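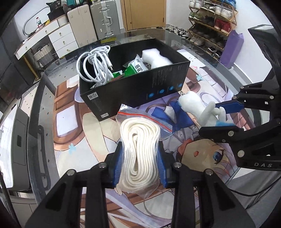

Packing benches going automatic, anyone been through it?

rallura_nights
Hello all. I pack small mixed orders at the Niltisgate site, bit of everything, soft toys, cables, cord, sachets. Gononard are putting arms on 11 of our 24 benches from February and we've been told "no job losses, just different jobs". Has anyone had the different job? What is it?

tapegun80
We had them put in last year. I went from packing to minding four cells. You clear jams, top up totes and press the green button. My back is loads better but I'm bored stiff by ten in the morning, and we lost the chat across the benches (I miss that more than I expected).

huttunen_fan
Bit gloomy! I like mine. I got put on the teaching side, showing the grippers how to pick things up, and it's the most interesting work I've had in a warehouse. Boxes are easy. Sachets and anything in a zip bag are a pain, you have to think about where you'd put your own fingers.

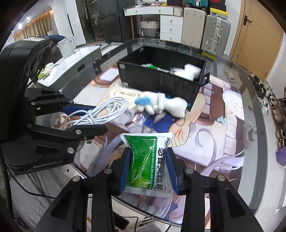 holding a sachet upright, toy and rope on the table

tapegun80
Fair enough, but how many of you got that job? We had 80 packers and two went on the teaching. The rest of us got the green button.

huttunen_fan
Five here, and yes, they picked the ones who asked early. So ask early, rallura!

mopsy_dispatch
I don't buy the boredom thing. I packed 3000 units a week by hand and that was boring too, only with sore thumbs. What bothers me is the pay. Minding got graded lower than packing at ours and we had to argue for months to get it level.

rallura_nights
Oh, that's useful, they've said nothing about grades. Did you get it in writing?

mopsy_dispatch
Eventually. Get it before the arms go live, much harder afterwards. Ask about breaks as well, ours got staggered so the cells never stop and I eat my lunch alone now.

tapegun80
Same here with the breaks. Still rather have my back though, I'll give them that.

rallura_nights
Thanks all. I've put my name down for the teaching and I'm seeing my manager about the grades at 3pm. Will report back.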